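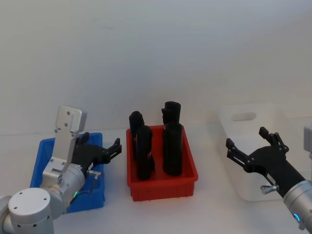 Manee Prasertsri told us after the first meeting that a reading challenge only proves people can finish short books. We put that remark in our report because we mostly agree with her.

Our project followed the Womis reading month in March. Of 30 students who signed up, 17 posted at least one review -- and 3 of those reviews read a lot like the back cover. The organizers called it a success. We doubt it. Signing up is easy, and we had no way to check who read what.

Filed under: Student Projects, Books & Reading

Related
Do Book Clubs Pick the Same Novels?
Noémi Barta: Reading Logs, Part Two
Library Survey Results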